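Der lange Weg bis in die Schale

Werkzeug wegräumen gilt in keinem Betrieb als Arbeit. Es geschieht nebenbei, am Ende der Schicht, und taucht in keiner Kalkulation auf. Für die Robotik ist es trotzdem ein eigenes Fachgebiet geworden, und die Fortschritte dort sind kleiner, als die Vorführvideos der letzten Jahre vermuten lassen.

Kieran Marsden leitet bei Stondska eine Gruppe, die zweiarmige Systeme für Werkbank und Küche entwickelt. Seine Standardaufgabe lautet: einen Schraubendreher vom Tisch aufnehmen und in eine Schale legen. Griffposition und Bahn sind nicht programmiert. Ein gelerntes Modell berechnet aus Kamerabildern und Gelenkwinkeln laufend die nächsten Bewegungen. Trainiert wurde es mit Vorführungen, bei denen ein Mensch die Arme fernsteuert. In der jüngsten Messreihe gelangen 82 Prozent der Versuche. Für eine Veröffentlichung reicht das, für eine Montagelinie nicht.

Die Schwierigkeit beginnt bei der Geometrie. Ein Schraubendreher ist am Griff dick und am Schaft dünn, sein Schwerpunkt liegt in der Regel nahe am Griff. Fasst der Greifer den Schaft, kippt das Werkzeug beim Anheben. Fasst er den Griff zu weit hinten, dreht es sich zwischen den Fingern. Dazu kommt die Höhe: Ein schmaler Gegenstand auf einer ebenen Platte verlangt, dass die Fingerspitzen wenige Millimeter über der Oberfläche schließen. Ein Fehler nach unten belastet die Gelenke, ein Fehler nach oben führt zum Leergriff. 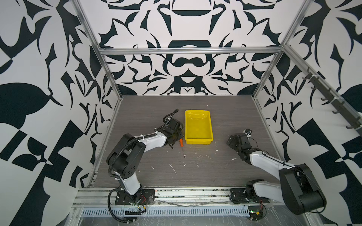
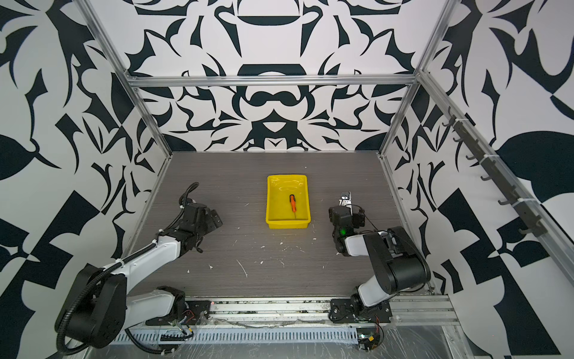
Zwei Arme, eine Schale, ein Schraubendreher mit orangefarbenem Griff: oben neben der Schale, im zweiten Bild darin.

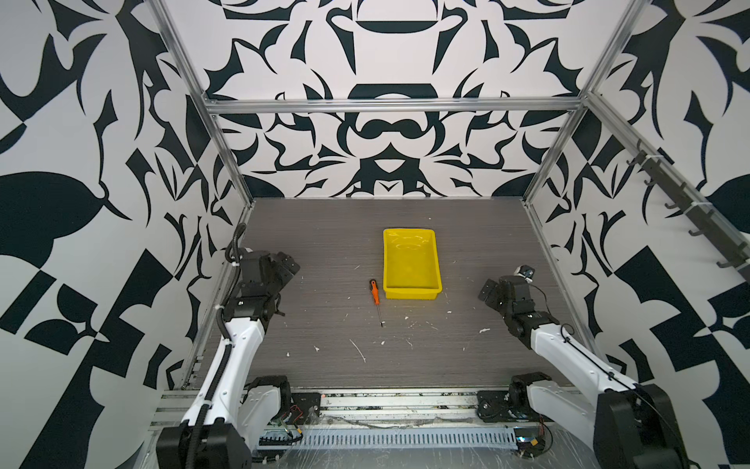
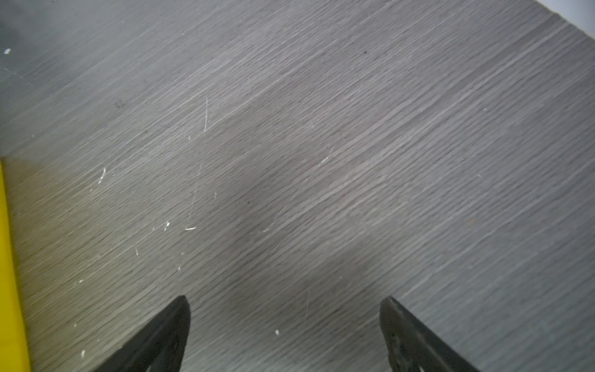 Zuletzt der Blick der Handgelenkkamera auf die beiden Greiferfinger.

Marsden unterscheidet deshalb zwischen Grobanfahrt und Zugriff. Die Grobanfahrt beherrschen die Modelle inzwischen zuverlässig, auch bei wechselnder Lage des Werkzeugs. Beim Zugriff verdecken die Finger häufig genau den Bereich, auf den es ankommt. Eine feste Kamera sieht die Szene, aber den Kontakt nur schlecht. Eine Kamera am Handgelenk sieht den Kontakt, verliert aber leicht den Überblick. Stondska kombiniert beide Quellen und nimmt die höhere Rechenlast in Kauf.

Das zweite Problem ist das Tempo. Ein geübter Mensch braucht für den Vorgang 2 Sekunden und schaut dabei oft nicht hin. Das System benötigt nach Angaben der Gruppe ungefähr das Sechsfache. Der größte Teil der Differenz entsteht durch Zögern kurz vor dem Schließen der Finger, wenn aufeinanderfolgende Vorhersagen des Modells voneinander abweichen.

Beryl Fothergill betrachtet solche Zahlen von der Käuferseite. Sie plant die Fertigung bei Drunbridge, einem Hersteller von Pumpengehäusen, und hat im Dezember zwei Angebote für automatisches Aufräumen von Arbeitsplätzen geprüft. Beide lehnte sie ab. »Mich interessiert, was nach dem Fehlgriff passiert«, sagt sie. »Wenn jemand hingehen und das Ding zurücklegen muss, habe ich keine Stelle eingespart, sondern eine Störquelle gekauft.«

Mit dem Einwand befasst sich das Projekt Skestar, an dem neben Stondska auch der Greiferhersteller Ackroyd beteiligt ist. Dort werden gezielt misslungene Griffe in die Trainingsdaten aufgenommen, samt der Korrektur durch den Bediener. Das Modell soll lernen, einen Leergriff zu erkennen und neu anzusetzen. Offen ist, wie weit sich das auf Werkzeuge überträgt, die im Training nicht vorkamen. Mit Zangen fällt die Quote bisher deutlich ab, weil sie sich beim Greifen öffnen können.

Im Haushalt liegen die Verhältnisse noch ungünstiger. Eine Besteckschublade enthält mehr Varianten als ein sortierter Werkzeugwagen, und die Beleuchtung wechselt mit der Tageszeit. Marsden nennt für Privatwohnungen keinen Termin. Für die Werkbank hält er einen Einsatz unter Aufsicht für möglich, sobald die Wiederaufnahme nach Fehlgriffen stabil läuft. Fothergill will die Angebote dann noch einmal anfordern, diesmal mit einer Klausel zur Zahl der zulässigen Eingriffe pro Schicht.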